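Horalach Cover Set for Two-Arm Units (hand knit and forearm sleeve)

Last updated: September

Sold by Vendgate. Set 453 is for one arm, set 537 is for both. The knit hand cover and the padded forearm sleeve come in the same bag and can't be ordered apart, though we've asked.

We stock this set and sell a fair number of them, so you'd expect us to be keen. We're lukewarm. A cover is a cheap way to keep lint and crumbs out of a joint and to keep a metal edge from snagging the upholstery. It won't protect the hand from a hard knock, and it won't make up for a machine that is badly set up. The maker's leaflet says the set "extends service life." We have seen no figures behind that and we don't repeat it when we quote.

What it covers, and what it leaves open

The knit goes over the back and palm of the hand and stops short of the finger joints. The forearm sleeve is thicker and bunches up in folds when the arm is raised. The fingers stay bare, and so does the metal just past the cuff. Those are the spots where fluff gets in. If your unit spends its day around cushions, throws or towels, plan on cleaning the finger joints by hand as often as you did before you bought anything.
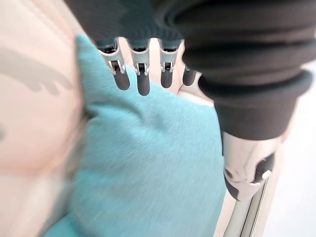 Hand cover and sleeve fitted, over a teal cushion. Finger joints are exposed.

Fitting

Power the arm down and let it settle. Take the fingertip pads off only if they're due for a change; the knit will go on over them with some patience. Roll it back like a sock, feed the fingers through, then unroll toward the wrist. Check that no yarn sits in a joint gap. Close each finger slowly by hand before you power up again — if one feels draggy, the knit is too far forward.

The forearm sleeve goes on second. Don't pull it tight. A tight sleeve looks neat on the bench and then rides up the first time the elbow bends, and some installers tape it down to stop that, which leaves glue on the casing. We'd sooner see a few folds.

Before you blame the covers

About half the returns we get on this set have nothing wrong with them. The complaint is usually that the hand "pulls to one side" or "stops short," and the trouble is on the floor. Look at these before you write to us:

Cable run. One long cable across open carpet will get stepped on sooner or later. Find any kinks and lay them out flat. If people have to walk there, route it along a wall or put a ramp over it.

Floor marks. Tape is fine as a parking spot as long as somebody redoes it when the corners lift. Don't measure from it. We've been sent careful offsets taken from a strip of tape that had been put down by eye.

Slack at the arms. Leave enough loop for full reach and no more. A big loop finds things to catch on.

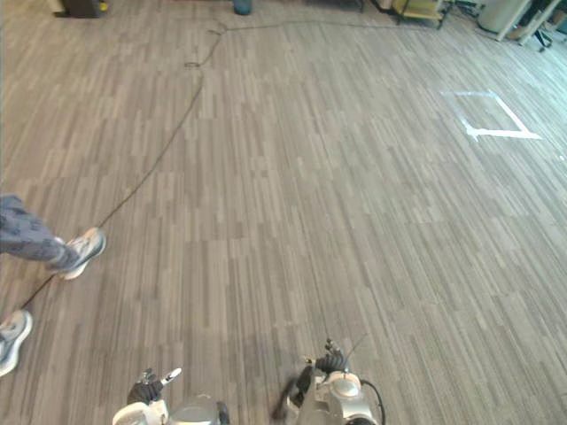
Cable across the carpet, with a tape square marked out on the right.

Care

Hand knit: cold wash, flat dry, no softener. The maker rates it for 35 washes. Ours had lost its grip at the wrist well before that, but we wash ours more roughly than you might. Forearm sleeve: wipe down only. The label allows a machine wash and we think the label is wrong, as the padding clumps.

Check the open joints every 300 hours if the work is clean and hard-surfaced, and far more often around fabric. Use a dry brush and a bright lamp. Leave the compressed air in the cupboard, as it mostly drives the lint deeper.
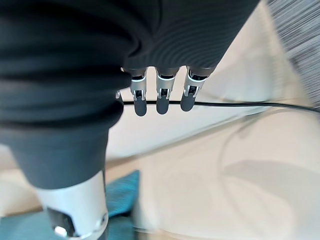 Thin cables deserve a word of their own. If the unit will be picking up cords, do your trials with the covers on, and run them again after the first wash. A cord that slides off a bare pad can catch in the ribs of the knit, and a hand that has caught a cord will pull on whatever the other end is plugged into. The Trunddale cover has a smoother weave and may suit cord work better. It also costs more and we've had it in stock for one season, so take that as a guess.

Fit and returns

Made for Tambunan hands with the long cuff. It will stretch over the short cuff and then creep, so please don't. Unwashed sets can come back. Washed sets can't, including the ones that were "only rinsed."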